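Notizbuch Studierendenprojekt Wokus – Zweiarmzelle, Simulation
Oktober, Eintrag nach dem Gruppentreffen

Szene in Maihi neu geladen, Physikschritt wieder auf Standard. Der Absturz beim Start kam vom doppelten Kollisionsmodell der Tischplatte. Altes Modell gelöscht, Szenendatei im Ordner Zirkport abgelegt.

Aufgabe für diese Woche: Greifen am gelben Kasten mit dem rechten Arm, linker Arm bleibt in Warteposition mit offenem Greifer. Anfahrt senkrecht von oben, Geschwindigkeit auf 60 mm/s begrenzt. Reda Cherkaoui übernimmt die Bahnplanung, ich die Kontaktparameter.

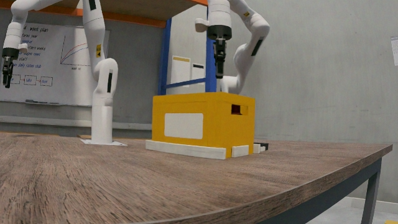 Warum fahren wir den Kasten nicht mit beiden Armen gleichzeitig an?
Die Synchronisierung der beiden Regler ist noch nicht fertig, und bei Zeitversatz verkantet das Objekt zwischen den Greifern.

Testreihe: 156 Durchläufe mit zufälliger Startlage, Abweichung bis zu 70 mm. Fehlgriffe fast nur bei stark verdrehter Lage – vermutlich zu kleine Öffnungsweite beim Anfahren. Reibwert vorerst unverändert.

Offen: Greifkraft protokollieren, Kollisionsprüfung gegen das Regal, Logformat mit der Gruppe Tunosholm abgleichen.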